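October
Posted by the Skodcombe meetup web person

Ticket: RSVP emails going out twice (or not at all)

Okay, picking this one up again. Quick recap for anyone new to the ticket – our meetup site runs on Caruso, and since the move to the Dalow server people who sign up for the monthly coding night either get two confirmation emails or zero. Last month 40 people RSVP'd, 14 got doubles and 10 got nothing. Not great when the email has the door code in it!

First thing I tried was clearing the mail queue and restarting the worker. Fine for an hour, then doubles again.

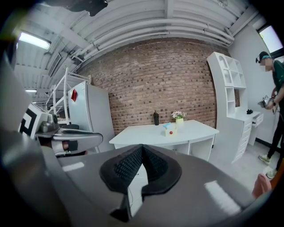 Paltden replied that doubles nearly always mean two workers are reading the same queue, and asked whether the old server's cron job had ever been switched off.

Well, no. It hadn't. I'd moved the site, the database and the DNS, and left the old box merrily running its cron every 10 minutes (my fault, I had the checklist and skipped a line). Logged in, commented it out, sent myself a batch of 21 test RSVPs. No doubles at all, so I'm calling that half fixed.
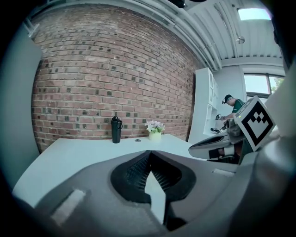
White table by the brick wall, with water bottle

The missing ones took longer. The log said "sent" for every one of them, so I spent an evening blaming spam filters – sorry, spam filters. Then I noticed every failed address had a plus sign in it. Our signup form was turning the plus into a space before it got to the queue, and Caruso was quietly trimming whatever came after. I've put proper encoding on that field and re-sent the lot. 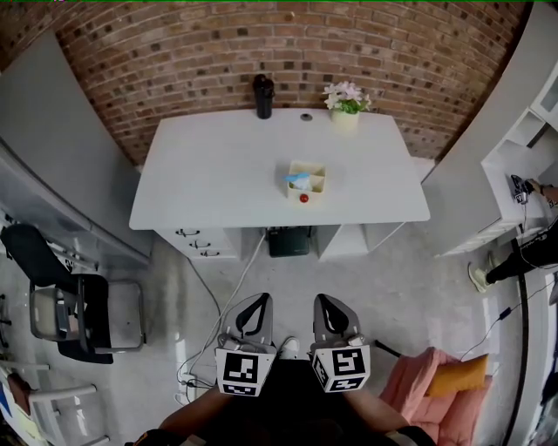
Last modified: October, 9:40 pm

Still to do: add a unique key on member and event so a second worker can't send a duplicate even if some goose (me) leaves one running. I'd also like the log to stop saying "sent" when it means "had a go". If your confirmation looks off, paste the headers in here and I'll have a look after work.

Status: monitoring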